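Vernley Wrestling
Wednesday, January 25, 2023

1/ Vernley Wrestling has completed its review of the Bárány Cup final between Firdevs Toprak and Velimir Kos. This thread sets out the ruling, the terms of the rematch and the arrangements for ticket holders.

2/ The final was held in Ternville last October and was scheduled for one fall with a 30-minute time limit. Kos was announced as the winner by pinfall. Toprak's representatives filed a written protest the following morning, as tournament rules allow.

3/ The protest made two claims. The first was that Toprak's foot was under the bottom rope during the count. The second was that the referee had been told the time limit had expired when it had not.

4/ On the first claim, the review panel watched the broadcast recording and the footage from the hard camera. Toprak's foot was under the rope before the referee's hand came down for the third time. The pinfall should not have been counted.

5/ On the second claim, the panel found that the bell was rung 39 seconds early. The timekeeper had started the clock during the ring introductions and restarted it by hand. This was an error in procedure. The panel found no evidence that anyone acted in bad faith.

6/ The result of the final has therefore been changed to a no contest. The Bárány Cup is vacant. Kos has returned the trophy to our office and we thank him for doing so promptly.

7/ Both wrestlers have accepted the ruling. Statements posted by either of them in the days after the match were their own, and we have asked each of them to direct any further comments on the officiating to the office.

8/ A rematch will be held at the Hesto Arena in Ternville as the main event of our spring card. It will be one fall, with no time limit. A second referee will be stationed at ringside and may be consulted on rope breaks.

9/ The second referee may not count a fall or disqualify a wrestler. If the two officials disagree, the decision of the referee in the ring stands. We ask supporters to read this point with care, as it has been reported incorrectly elsewhere.

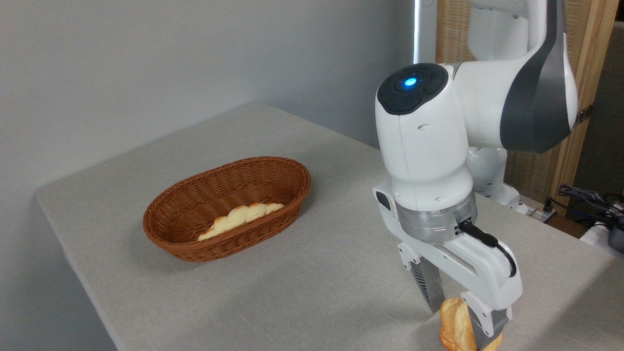 Bread rolls and a wicker basket on a covered table.

10/ Tickets. The Hesto Arena will be set for 3000 seats for this event. Of these, 900 will be held for people who bought tickets to the October final. The remainder will go on general sale one week later.

11/ If you bought your October ticket online, a code will be sent to the email address on your order. If you paid in cash at the box office, please bring your stub to the Ternville ticket window during normal hours. A photograph of the stub will not be accepted.

12/ Codes are limited to one order each and cannot be passed on. An order may include no more seats than your October order did. Seat numbers will not carry over - the floor plan for the spring card is different, with the entrance ramp on the opposite side.

13/ Refunds for the October event will not be offered. The full card took place and the ruling affects one result only. We recognize that some supporters will be disappointed by this.

14/ Standings. The points awarded to Kos for the final have been removed from the season table. Points earned by both wrestlers in the earlier rounds are not affected. The corrected table will be on our website by the end of the week.

15/ The two defenses Kos made after the final were contested as Bárány Cup matches. They will stay in the record as wins and losses, but will no longer be listed as defenses. His opponents have been informed.

16/ From the next event, the match clock will be started only on the opening bell and will be shown on the arena screen throughout. The timekeeper will not be permitted to restart it without a signal from the referee.

17/ The same rule will apply at our Vernley training hall shows, where there is no screen. The ring announcer will instead call the time at five-minute intervals - this was common practice in our early seasons and will be familiar to many of you.

18/ The rest of the spring card will be announced in separate posts. No other match has been confirmed, and graphics now in circulation that show a full lineup did not come from this office.

19/ Questions about ticket codes should be sent to the box office by email. We are unable to look up orders through replies or direct messages on this account.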